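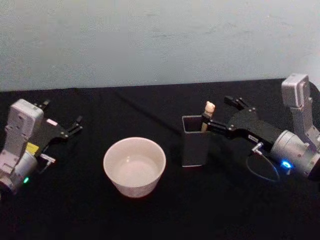 The two-arm table at Jalance, with the bowl and holder set out.

We're looking for patient, friendly people to help us teach robots everyday kitchen tasks at our Böttcher site this July. You'll guide a pair of arms through small jobs - picking up a spoon, dipping it in water, setting it back - and each run you record becomes one more example for Grurkunel, our learning system, to study.

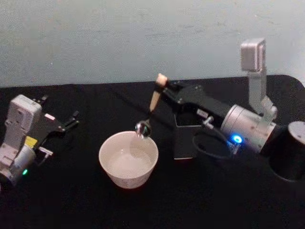 You don't need any background in robotics, and we're happy to take all the time you need to get comfortable. Sessions last 2 hours, with a good long break and coffee, and we ask everyone to come for 3 of them. By the end of the project we hope to have 126 tasks with 100 runs each, so there's plenty to do! To sign up, stop by the Madier front desk any morning.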